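Gripper Week at Groltport

Two sets of fingers, one arm, one white dish and more blue tape than the budget line strictly allows. In June we put the stock fingers up against the Zadine pads on the bench at Groltport, 24 attempts per set, same operator, same dish. Niilo Koivisto drove. Hanne Vuorinen kept the score sheet and would not be argued with.

The task is to pick up a block and put it in the dish. A toddler could do it, and Hanne's has offered.

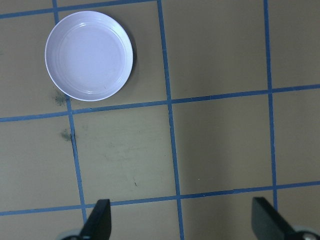 Fingers wide open, dish in its square. Wrist camera view.

The grid was Iona Dalgleish's idea. Before the tape, "put it back where it was" meant something different to each of us, and the controller had its own opinion as well. Now we call out squares like a very slow game of battleship. Neville Dobson wants it noted that he laid the tape by eye and that the lines are straight enough for robotics.

Foam got the vote over the steel test pieces after a long discussion of what steel does to a wrist camera when dropped. It also shows a bad grip early, as the soft stuff squashes before it slips. Niilo starts at the low force setting and creeps up from there, muttering.

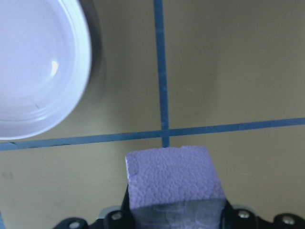
Purple foam block between the fingers, bowl up in the corner.

Full scores for both sets go up once Hanne and Niilo agree on whether a block balanced on the rim is "in." The Flevatholm controller gets its turn on the same grid after that. Bring your own tape.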